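Drawer policy works in simulation, drops off when I change the handle

Posted by Tarek Salem, 8/11/23

I'm training an arm to open a cabinet drawer, all in simulation for now. The method is behaviour cloning from 2,726 scripted demonstrations. On the drawer it was trained on, it does well. When I swap in a cabinet with a different handle, the gripper still gets to the right area but closes too early or pulls at the wrong height. I test each version over 400 episodes with random starting poses.

The setup has a two-finger gripper and a metal bar handle on the drawer front, with the arm coming in over the table. The point just before the grasp is where the runs start to differ.

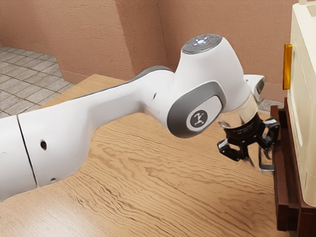 Linnea Amundsen wanted to know whether the random starts only move the arm, or the cabinet as well. If the cabinet never moves, the policy can learn one spot in space and ignore the handle altogether. It would still score well on your test, as the test has the same fault. Shift the cabinet a few centimetres and turn it slightly in every demonstration, then run the same 400 episodes before you touch anything else. I'd also log where the fingers are when they close. Success rate on its own won't tell you whether it's closing early or sitting too high.

Renato Tapia

More data. I went up by 900 demos on a cupboard door task and it got better.

Jihad Sleiman

More of the same demos won't help much if they all use one handle. I had this with the Plevis cabinets. What worked for me was splitting the job in 2, with one policy to reach and grasp and another to pull. You can then retrain the first part on new handles and leave the pull alone. Keep one handle out of training completely and only use it for testing. Check your scripted demos too. Mine closed the gripper on a timer, and the policy had copied the timing.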